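## 3. Setting up the Amlow sweeping board

Please read this section to the end before you unpack the small parts. The steps are for one board on one table. If you bought the Kernwood double set, repeat all steps for the second board.

### 3.1 Choosing the place

1. Choose a table that does not move when you lean on it. The table top must be wider than the board on both sides.
2. Put the table against a plain wall if this is possible. Red disks are easier to follow with the eyes when the background is quiet.
3. Clean the table top with a dry cloth. Small crumbs under the board will make it rock.
4. Lay the board flat, with the smooth side up. The long edge with the holes for the rails must be at the back.

> **Note:** The board has a matte surface. Do not polish it and do not use furniture wax. On a waxed board the disks slide too far and the game becomes too easy.

### 3.2 Fixing the rails

The two black rails are not the same. Each one has a rounded tip on one end only, and this tip must look to the middle of the board.

1. Place the left rail on the back edge, from the corner to the middle.
2. Place the right rail in the same way from the other corner.
3. Push both rails down with the palm of the hand until they do not lift anymore.
4. Check the opening between the tips. The tray must fit behind it, so that its sides are in line with the tips.

> **Caution:** Do not hit the rails with a hammer. If a rail does not go in, take it out and look for dust in the holes.

### 3.3 Placing the tray

1. Put the gray tray behind the opening, with the raised rim up.
2. Push the tray against the board until there is no space between them. A disk can get stuck in a space as small as its own rim.
3. The floor of the tray must be lower than the board. If it is higher, you have put the tray on its packing foam. Remove the foam.

### 3.4 The sweeping tool

The tool is the green piece in the form of a T. The brown block on top of its handle is the grip.

1. Hold the grip upright and lower the tool until the crossbar lies flat on the board.
2. Move the tool slowly from left to right one time, without disks. You should feel the same resistance everywhere.
3. If the crossbar scratches, stop and feel its lower edge with a finger. Small remains of plastic can be removed with fine paper (grain 225 or finer).

> **Note:** Do not press down. The weight of the tool is enough. Pressing bends the handle, and a bent handle is not covered by the Tanasarn spare parts service.

### 3.5 Placing the disks

1. Open the bag and pour the disks on the board, a little below the opening.
2. Bring them together with both hands. They may touch each other, but they must not lie one on top of the other.
3. Keep them clear of the rail tips.
4. Check that the tray is empty before the first sweep.

Disks grouped below the opening, and the tool with its crossbar down: 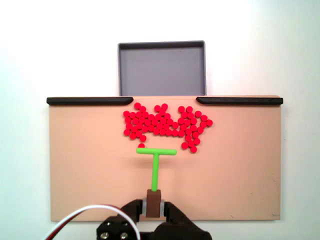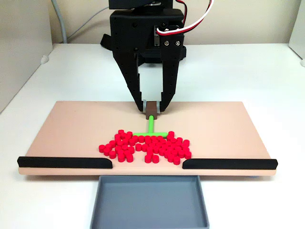 ### 3.6 First sweep

1. Set the crossbar on the side of the disks which is away from the tray.
2. Push toward the opening in one slow movement. Stop when the crossbar comes near to the rails.
3. Lift the tool, go back, and collect the disks that have escaped to the sides.
4. Repeat until the board is clear. For beginners we recommend a limit of 5 sweeps, later 3.

> **Caution:** Disks are small parts. Keep them away from young children and pets.

### 3.7 After use

Empty the tray into the bag and close the bag well. Wipe the board with a soft cloth, a little damp, and let it dry before you put it back in the box. Do not store the set next to a heater. The rails can stay on the board. Replacement disks are sold in the Griltora bag, order number 62.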